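Second jobs for a cookie tin
By Yamila Ocampo – August
4 min read

In my family a cookie tin never went to the recycling after the cookies were finished. My grandmother kept buttons in hers, my aunt kept candles. When I moved to Jedville I had one small kitchen drawer for everything, and so I began to do the same as them.

A round tin is good for small soft things which slide around in a drawer. Pocket tissues are the best example. I buy them in a big bag, and before they were in every coat and under the sofa. Now the green packs live together with the tin, and when I leave the house I take one.
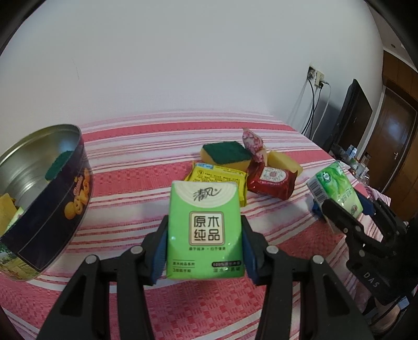 Before you fill it

Butter leaves a thin film on the metal, also when the tin looks clean. Wash it with warm water and a drop of dish soap, use the soft side of a sponge, and dry it at once with a towel. Then leave it open for 30 minutes. If you close it damp, you will have rust along the seam, and the rust does not go away again. Keep the lid in the same place as the tin – I have lost two.

Snacks and sponges, apart

When I empty the drawer, everything comes out on the table together: wafers, small packets, scouring pads, the yellow sponges. It is fine for sorting but it is not fine for storing. Sponges take the smell of food, and food takes the smell of sponges even faster. My neighbour Renata Navarrete puts a sheet of baking paper between them. I prefer two tins. 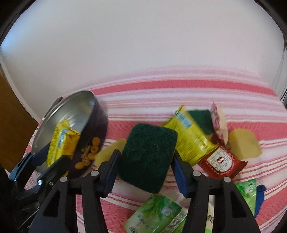 Wrapped wafers can go straight in the snack tin. A packet which is already torn needs a clip, or you eat it the same day. For the dish things I write the month on the lid with a grease pencil and change the kitchen sponge every 14 days. The green scouring pads last longer, but I cut an old one in half and use it for flower pots and the barbecue, never again for plates.

If the colour of the tin disturbs you, glue some fabric around the side. I left mine as it is.

We use cookies to make this site work better. By continuing to read you accept our cookie policy.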